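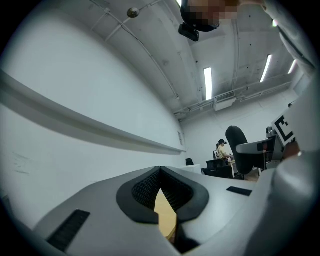
A reader in Nidalthorpe asks whether it's safe to keep taking a daily zinc lozenge all through cold season, or only once the sniffles start.

**Full question**

Hello everyone, and thank you in advance, I have been reading this board for ages and finally made an account. Every fall I get one cold after another, and last September it was three before the leaves were down. My sister-in-law swears by zinc, so I bought the Fledico lozenges, the 50 mg ones in the green tub, and I've been having one every morning with my coffee. I feel fine on them except for a sort of pennies-in-the-mouth taste and a bit of queasiness until lunch.

What I'd like to know is:

- Is it all right to take them every day until spring?
- Should I be having them with food? The label says "as directed" and then doesn't direct anything.
- I also take a multivitamin (Pitero, the one for women) and a thyroid pill. Does any of that matter?

I don't want to bother the doctor over a lozenge. I'm 61 and otherwise pretty healthy, if that helps.

posted 10/25/02

---

**Answer 1**

i take 2 a day when i feel something coming on and it works great for me, gone in a couple days. never had a problem. the taste is just the zinc, try the cherry. drink lots of water and get your vitamin C, i do orange juice

---

**Answer 2** (marked helpful)

Welcome to the board, and please don't feel silly for asking. I went through nearly the same thing a few winters back, so I've done a fair amount of reading and a fair amount of pestering the woman behind the counter at Yousafzai Pharmacy, who is very patient with me.

The first thing I'd look at is the dose. Fifty milligrams is a good deal more than a grown woman needs in a day. You get most of what you need from ordinary food — meat, beans, nuts, a bowl of fortified cereal — and the usual upper limit for adults is 40 mg a day, counting everything. Your multivitamin very likely has some in it too, so turn the bottle around and read the small print, then add the two together. I did this at my own kitchen counter and was a bit shocked at myself.

A few days over the limit during a cold is one thing. Going on like that for months is another, because a lot of zinc over a long time can keep your body from absorbing copper, and being low on copper can leave you anemic or give you numb, tingly feet. It creeps up slowly and people don't connect it with a lozenge. So no, I wouldn't carry on with those every day until spring.

As for whether it helps, the studies I've seen written up are mixed. Some found that people who started lozenges in the first day of a cold got over it a bit sooner, and others found no difference at all. I haven't seen much to say that taking them all winter keeps colds away in a healthy person who eats reasonably well. I still keep a tub in the cupboard and start when my throat gets scratchy, and I quit when the cold does.

The queasiness is very common, especially on an empty stomach. Coffee by itself doesn't count as breakfast! Have some toast or an egg first and see if it settles. If it doesn't, that's another reason to leave them alone.

Now, the thyroid pill. Please do ask about that one. Minerals like iron and calcium are well known for getting in the way of thyroid medicine, and your multivitamin may well have both. I was told to keep mine at least four hours apart from the pill, so I have my thyroid tablet when I wake up and the vitamin with supper. Zinc may be a problem in the same way. You needn't make an appointment for this, just telephone the pharmacy and read them your labels. It took me all of 6 minutes, and most of that was finding my glasses.

One more thing while I'm rambling: antibiotics and zinc can interfere with each other too, so mention it if you're ever prescribed any. And three colds in one season isn't unusual if you're around small children. Do you have grandchildren in and out of the house? I never had so many as the year mine started preschool — it was one long runny nose from Halloween to Easter. Washing hands when they came in the door did more for us than anything I bought in a tub.

---

**Answer 3**

Agree with the one above about the thyroid pill, my mother's levels were off for months and it was the calcium. Also stay away from the zinc nose sprays and gels. Some people say they lost their sense of smell. Lozenges only.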